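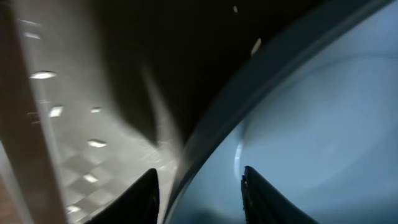

Séverine Hamel's objection to my last budget note was that a gripper is a consumable and should never have been on the capital sheet to begin with. She would buy the arm once, write it down over its service life, and pay for fingers out of the same account as gloves and detergent.

I agree with half of that. Fingers wear, and a laundry plan that treats them as permanent will be short of money by December. But the consumables account at most sites is approved by a different person, on a different cycle, and is the first one cut. Skombridge moved its fingertips there last year. The arm was funded and the tips were not, and it stood still for 32 days while a purchase order went between two offices.

My position is that loading and unloading front-loading machines should be budgeted per door opening. The door is where the cost arises. A gripper working in open space over a table touches what it was sent to touch. A gripper working through a round opening has a rim on every side of it, and small errors in approach are paid for in fingertips and in seals. Neither item appears in the usual quotation, which lists the arm, the controller, the mount and a training day.

Take the Doolan proposal, which I reviewed on a Wednesday with Spyros Koutsoukos. It priced one arm serving four machines. Spare fingers were listed as "as required." We asked for a figure and received 1209 for a year's supply, with no statement of how many openings that covered. At 170 openings a day it could be generous or it could run out by spring. A number without a rate behind it cannot be checked, and we sent it back.

The wrist camera belongs in the same line. Glass and polished panels reflect ceiling lights, and someone has to spend hours tuning for that at each site. Vendors call this commissioning and include a fixed allowance. In my experience the allowance is used up on the first machine. Plenix at least quotes it per machine, and I would like the others to do the same.

Danica Radonjić argues that per-opening budgeting punishes busy sites. It does charge them more. They also wear out more parts, and I see no reason to hide that in an average.

Buyers who want to try this can start small. Ask for the price of a finger pair, the rated number of cycles through a door, and the price of a replacement seal. If the vendor can't supply the second figure, hold back part of the payment until they can.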